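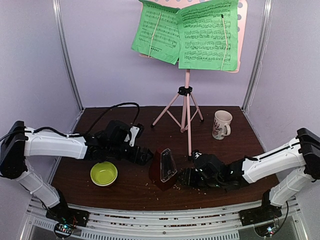 Desktop Environments, Handout 4: Panels, Applets and Settings

Saturday, September 15, 2018
By Ildikó Gulyás

Last week we installed a display manager and got as far as a bare window manager with a terminal in it. This week we add the parts most people think of as "the desktop": the panel, the menu, the tray and the settings that hold them together. The lab machines run Hitik, the small desktop we use for the whole course. If you use something else at home you can follow along, but file names and menu entries will differ.

1. What a panel is

A panel is an ordinary program that draws a window along one edge of the screen. It asks the window manager for two things: to stay out of the task list, and to have some space reserved so that maximized windows don't cover it. The reserved space is called a strut. If a maximized window slides under your panel, the strut is missing or has the wrong size. Check it with xprop before you change anything else.

The Hitik panel is 28 pixels high by default. It can sit at the top or the bottom. Vertical panels were dropped two releases ago and the setting is ignored if you still have it in an old file.

2. Applets

Almost everything you see on the panel is an applet. The clock is one, and so are the window list and the volume control. An applet lives in its own folder and needs at least two files:

metadata.json: name, identifier, version, and the oldest Hitik release it will run on
applet.js: the code, which must export a function called main

Applets for one user go in the .local/share/hitik/applets folder in the home directory. Applets for everyone go in /usr/share/hitik/applets. When the same identifier is found in both places, the user's copy wins. This catches people out when the system copy is updated and nothing seems to change.

The folder name and the identifier must match exactly, including case. A mismatch gives no message on screen. The applet is skipped and a line is written to the session log.

All applets run inside the panel process. An applet that sits in a long loop freezes the clock, the menu and every other applet with it. Anything slow (network requests, reading a large folder) has to be done asynchronously. We will look at Cledwyn Foulkes's weather applet in the lab, which got this wrong in its first version and was then fixed in a fairly short patch. Read both versions before you come.

3. Where settings are kept

Hitik keeps settings in a small database called Nellier. Each setting has a schema, a key, a type and a default. Only values that differ from the default are stored, so a new account has a nearly empty database.

To read a value:
nellier get panel height

To change it:
nellier set panel height 32

To go back to the default:
nellier reset panel height

Programs that are running get a signal when a key changes and are expected to redraw. You should not need to log out. If you do, the program isn't listening for the signal, and that is a bug worth reporting.

Don't edit the database file by hand. It is binary, and the service rewrites it from memory when the session ends.

4. Themes

A theme is a style sheet plus a folder of images. Selectors look like the ones in web pages, but only a part of the language is supported. Child selectors work. Media queries do not. The default theme is called Shearer and its style sheet is 1703 lines long, so search it instead of reading it through. Start your own theme by copying the folder, renaming it and changing the panel section first.

After each change, reload with Alt+F2 and the letter r. Open windows are kept.

5. When the panel will not start

Switch to a text console with Ctrl+Alt+F3 and log in. Run

hitik-panel --safe

from the console with DISPLAY set to your session, usually :0. Safe mode loads the menu and the window list and nothing else. If the panel comes up, one of your other applets is at fault. Turn them back on one at a time.

Lab work

a) Move the clock to the left side of the panel and find out which Nellier key changed.
b) Write an applet that shows the current load average and updates every 5 seconds.
c) Break the identifier on purpose and find the line in the session log.

Hand in the applet folder as a tar archive, with your name in metadata.json. It is marked out of 100 and you need 70 to pass. Late work goes to the October session.

Reading: the Huvville notes on panel struts, first two sections only. The third covers multiple monitors and we get to that in Handout 6.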